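Section 3: Getting the arm ready for a practice run

I wrote this part after Said Amrani asked me the same things at every Pidomico club meeting, so blame him for the length!

1. Slide the ribbed sleeve all the way along the forearm before you switch anything on.

2. Open the hand and look over each fingertip – press the pads with your thumb (power off, please).

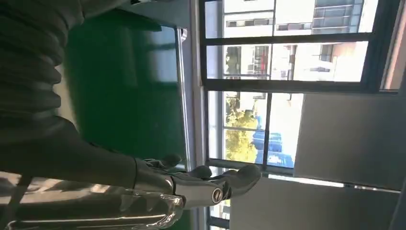
Sleeve and fingertips at the wrist camera check.

3. Set the scale near the belt with its keypad facing the arms, and let it settle on zero. Ours reads up to 3000 grams.

Note: the crate goes on the other side of the scale. I like it at a bit of an angle, but Driss Younis doesn't, and you can pick your side.
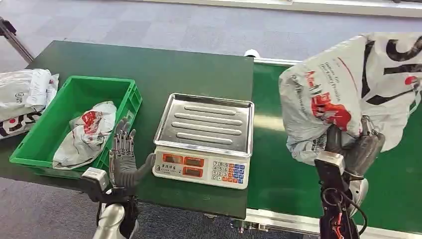 4. Start with soft bags at speed setting 3 and work up from there once your grip holds.

Caution: keep your own hands off the belt while the arms are live. Stop first, then reach in.

5. Write your run down in the Bouzid log before you pack up.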